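A morning at the Hellström open day, Undlow

Hellström opened its Undlow building to visitors in May, and I went along because we are about to redo the floor and most of the furniture in our own office. The company fits out small workplaces. It sells flooring, chairs, desks and storage, and it also takes back used furniture, repairs what can be repaired and sells it again. I had seen the catalog but wanted to sit on the chairs and walk on the floors before spending anything.

The building is at the far end of Drondulach Road, past the tire shop. There is parking at the back. The sign at the front still has the name of the previous tenant on it, so I drove past once and had to turn around at the bus loop. Doors opened at nine. I got there at twenty past and signed in at a folding table, where they gave me a paper badge and a floor plan. The floor plan had the restrooms in the wrong place.

Groups went around with a guide every 40 minutes. Between tours you could walk through the showroom and the meeting rooms on your own, but the workshop was only open with a guide. My group was led by Dumisani Shabalala, who runs the repair side. He spoke clearly and did not rush, and he answered prices with prices, which I appreciated.

The workshop

We started with the chairs. Used office chairs arrive by truck, and each one gets a paper ticket tied to the arm. The first person to handle it checks the gas lift, the base, the casters and the tilt. If the base is cracked the chair goes for parts. A worn seat doesn't matter much, as the foam and the cover can both be replaced in house.

Mesh backs are a different matter. Shabalala showed us two backs side by side, one sagging and one tight, and had us press on each with a flat hand. On most models the mesh is held in a groove around the outer rim, and it can be pulled and reset once. After that the plastic of the groove tends to open up. They keep spare backs for the models they see most often and don't bother with the rest. His advice for anyone buying a used mesh chair was to look at the lower third of the back, where your belt sits, and to run a finger along the rim feeling for a loose edge.

One woman in the group asked about squeaks. He said the usual cause is the tilt mechanism, and that people spray oil up into it from below and make a mess of their pants. The right way is to take the seat off, which on the chair he had in front of him meant four bolts. He did it while we stood there. The grease he used was a thick white one from a tub.

Next to the chair benches is the area for casters. I learned that the hard black wheels that come with many chairs are meant for carpet, and that they will mark a wood or vinyl floor over time. For hard floors they fit a softer wheel. A set of five costs less than I had expected and pushes in by hand. We have the wrong ones on every chair at work.

The desk area was quieter. A man was filling screw holes in a desktop and did not look up. Height-adjustable desks are tested by running them up and down with a load on top for an hour, and we saw two of them doing this, slightly out of step with each other. The noise was a low hum and I would not mind it in a room.

Flooring

This was the part I had come for. Hellström sells floor planks under the name Dridico, in 317 combinations of color, finish and width if you count every one in the sample book. I asked which ones people buy, and was told that 7 of them make up most of the orders. Those seven are laid out in strips near the showroom entrance, wide enough to walk along. Visitors were encouraged to drag a chair over them. I did, on all of them, and the one with the heaviest texture was noticeably louder under the wheels.

Some points from the flooring talk that I wrote down:

Open several boxes at once and mix the planks before laying. If you work through one box at a time you get patches of one shade.

Leave the boxes flat in the room for two days first, with the heating set where it will normally be.

Leave a gap at every wall, and a bigger one in a long room. The baseboard covers it.

Don't put a heavy cabinet on both ends of a floating floor. It pins the floor and the joints in the middle can lift.

Order extra. They suggest ten percent for a plain rectangular room and more if there are alcoves or the planks go in at an angle.

Their own meeting rooms took 150 boxes in total, and there were a few left over that they keep under the stairs for repairs.

There was a question about underlay, and the answer went on too long for me to follow all of it. The short version is that the cheapest foam is fine for a bedroom but goes flat under office chairs.

Lunch and the meeting rooms

At noon there was soup and bread in the canteen. It was included. The soup was lentil and there was enough of it. The coffee came from a machine that needed a lot of attention, and the line got long, so I took water.

After lunch I went through the meeting rooms by myself. These are working rooms with people in them, so they show how the materials look in daily use, with bags and cables and so on. I found this more helpful than the showroom, where everything is straight and dusted.

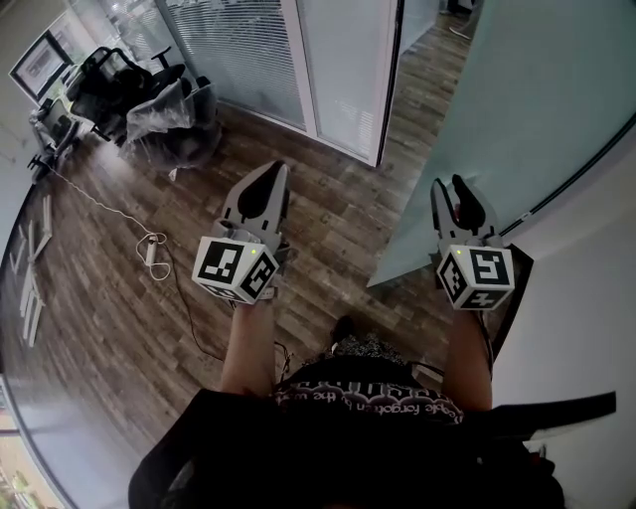 I had more or less decided on a plain light oak for our own office, the kind that looks the same from one wall to the other. After an hour in the building I changed my mind. Plain floors look good in the sample book, but each scuff and crumb shows on them, and ours is a busy room with people coming in from the street. A mixed floor is more forgiving. The long planks here go from brown to grey with the grain showing, and even with a power strip and a tangle of white cable lying on them, the floor itself still looked tidy to me. The cable did remind me to ask about outlets. If we're moving the desks away from the walls we should settle where the power comes from before any planks go down.

I found Shabalala again near the stairs and asked him about that. He said it is the most common thing customers leave too late. Floor boxes have to be planned with the subfloor, and cutting them in afterward is slow and costs more than the boxes do. If that isn't possible, he would run power along the walls and bring it to the desks through a low cable cover, placed where people don't walk. He drew this on the back of my floor plan, including our two doors, and I have kept it.

We also talked about direction. The usual rule is to lay planks along the longest wall or toward the main window. Our office is nearly square and has windows on two sides, so neither rule helps. He suggested putting down two opened boxes loose, first one way and then the other, and leaving each for a day. There is no charge for unopened boxes that are returned, but opened ones are yours.

Prices and practical notes

I won't list prices, as they depend on quantity and they were careful to say so. In general the repaired chairs cost a bit under half of what the same models cost new, with a two-year warranty on the gas lift and one year on everything else. Delivery within Undlow is free above a set amount. Outside town it is charged by distance, and they will carry things up one flight of stairs but not two unless it is agreed beforehand.

They take old furniture away when they deliver, if you tell them in advance what there is. They do not take upholstered sofas or anything with glass shelves.

The showroom is open on weekday afternoons without an appointment. The workshop isn't, and the next open day had not been set when I asked.

Bring a tape measure and the dimensions of your room, including the height under the doors. I had the room but not the doors, and a thicker plank with underlay may mean trimming them. Wear shoes you don't mind getting dusty. The workshop floor is bare concrete.

Parking was full by eleven, but people were leaving all the time. The side entrance has a ramp; the front has three steps and a rail on one side only.

I left at half past two with four sample planks under my arm and one set of soft casters, which I have put on my own chair. The samples are on the office floor by the front door, where everybody has to step over them. So far the brown and grey one is ahead, with two votes for the pale oak from people who sit at the back.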